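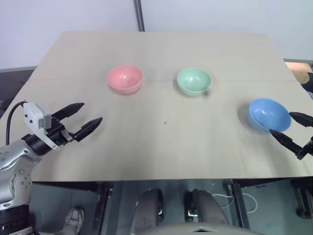 Abb. 1: Drei leere Schalen in Rosa, Mintgrün und Blau auf einem hellen Tisch

Grundlagen des Tischdeckens und der Geschirrkunde
Handout zu Einheit 4: Schalen auswählen, aufstellen, stapeln
Kursleitung: Leanne Tindall, Lehrküche Mindcombe

1. Worum es in dieser Einheit geht

In Einheit 3 haben wir flache Teller behandelt. Jetzt kommen die Schalen an die Reihe. Sie stehen weniger ruhig auf dem Tisch, weil der Fuß meist schmaler ist als der Rand, und sie nehmen beim Abräumen mehr Platz weg. Grundlage ist das Skript von Paavo Karppinen, Kapitel 2, das in der Kursmappe liegt.

2. Begriffe

Rand: die obere Kante der Schale. An ihm erkennt man Abplatzer zuerst.
Wandung: die Seitenfläche zwischen Rand und Fuß. Innen und außen getrennt prüfen.
Fuß: die Standfläche. Bei manchen Schalen als Ring ausgebildet, bei anderen glatt.
Füllhöhe: bis zu welcher Höhe serviert wird. Bei Suppe bleiben zwei Finger breit frei.

An der rosa Schale in Abb. 1 lässt sich die Form gut ablesen: runder, offener Rand, gebogene Wandung, nach unten schmaler werdend. Auf den glänzenden Innenseiten spiegelt sich das Licht. Solche Glanzstellen nicht mit Wasserflecken verwechseln. Im Zweifel die Schale drehen: Der Glanz bleibt an seinem Platz, der Fleck wandert mit.

3. Aufstellen

Für die Übung gilt der Ablauf aus dem Skript:

Tisch abwischen und trocknen lassen.
Schalen einzeln hinstellen, immer mit beiden Händen.
Zuerst die hintere Reihe, dann die vordere.
Zwischen zwei Schalen bleibt eine Handbreit frei.
Stand prüfen: Finger leicht auf den Rand legen. Wackelt die Schale, liegt meist ein Krümel unter dem Fuß.

Zum Vergleich noch einmal Abb. 1. Rosa und Mintgrün stehen fast auf gleicher Höhe, dazwischen ist Tischfläche frei. Die blaue Schale steht weiter rechts und näher an der Vorderkante. Für ein Gedeck wäre das keine fertige Ordnung, als Ausgangslage für die Übung reicht es. Aufgabe: Wie müssten die Schalen verschoben werden, damit eine gerade Reihe entsteht? Mit möglichst wenigen Griffen lösen und die Griffe notieren.

4. Größen und Farben

In der Lehrküche wird nach Farbe sortiert, damit beim Austeilen nicht nachgemessen werden muss. Die Zuordnung hängt am Schrank (Liste Vuorinen, Stand März). Wer zu Hause übt, kann eigene Farben festlegen, sollte aber dabei bleiben. Bei Fotos Vorsicht: Was weiter vorn steht, wirkt größer. Die blaue Schale erscheint in Abb. 1 größer als die beiden anderen. Ob sie es ist, klärt nur das Maßband, quer über den Rand gemessen.

5. Stapeln

Große Schalen nach unten, kleine nach oben. Gleiche Größen nur stapeln, wenn sie sich nicht festsetzen. Kein Stapel im Regal höher als 40 cm. Angeschlagene Stücke kommen in die Kiste neben der Spüle, nicht zurück ins Regal.

6. Bis zum nächsten Mal

Skript Karppinen, Seite 19 lesen. Eigene Schalen zu Hause ausmessen, Durchmesser und Höhe in die Tabelle eintragen. Bitte ein Geschirrtuch mitbringen.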